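Search this site Go
Print this page | E-mail this page

Valtcombe Technical Program
Workshop Practice, Unit 7
Handout 2: Electrical Tape, Storage and Bench Layout

Purpose

Students are expected to keep the tape supply in usable order throughout the course. The instructions in this handout apply to all benches in the Skeltov Building and are to be read before the first wiring session in February.

Laying out the bench

Cover the tabletop with the cloth provided and smooth it by hand. Light fold creases are acceptable. Place the tray at the far side of the bench, where it can be reached without leaning over other work. Rolls are laid flat, with the core facing up, so that the color and the condition of the edge can be checked at a glance. 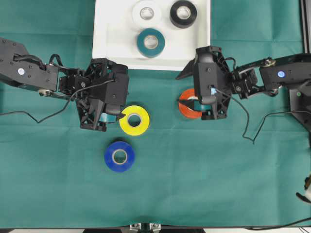
Color should be settled before any tape is cut. The course uses the Plirkora marking list, a copy of which is posted in Room 124. A student who is unsure of a color assignment should consult the list and should not rely on a neighbor's bench. Black tape is reserved for general insulation. Other colors are used for marking only, unless the exercise sheet states otherwise.

Returning rolls to the tray

Before a roll is returned, press the loose end down and fold back a short tab. Remove lint and wire clippings from the sides. Rolls are not to be stacked. A roll that has become oval should be set aside for inspection.

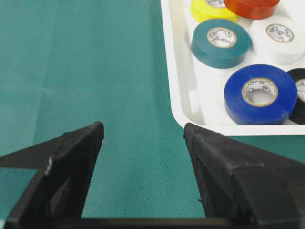

The cloth is shaken out at the end of the session and folded along its existing creases. Trays are wiped with a dry rag. Solvent may be used on adhesive residue only with the instructor's permission, and never on the cloth.

Clear tape

Clear tape is easily overlooked against a light surface. It should be put away first and looked for again at the final check.

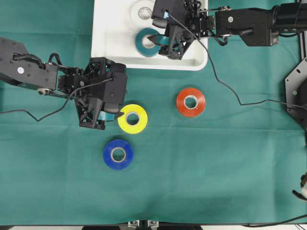
Fig. 3. Clear and teal rolls in the white tray.

Assignment

Submit a bench layout sketch with each roll labeled by color and use. Sketches are limited to 2 pages and are to be placed in the Nina folder at the front desk.

Print this page | E-mail this page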